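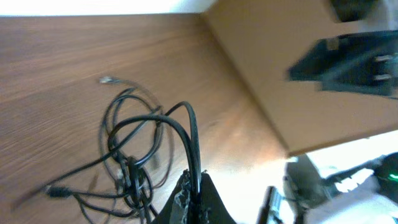

Patton Science Club: Junior Pages

Do cables really tie themselves in knots?

People say you can leave cords in a box and they will tangle all on their own. Should you believe it? Cords don't have fingers. A black cable on a wooden table can't decide to loop around its neighbor.

But a long, bendy cord has lots of ways to lie crooked and very few ways to lie straight. Bump it, and a loose end may slip through a loop.
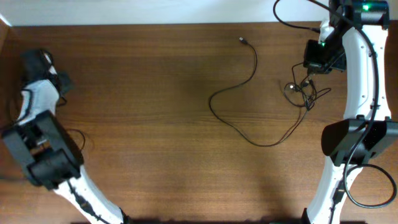 Short cords have less to loop with. We still wouldn't take that on trust, so test it. Put a piece of string 11 inches long in a shoebox, close the lid and shake. Then try one 108 inches long. Did you get a knot? Once proves very little. Shake again.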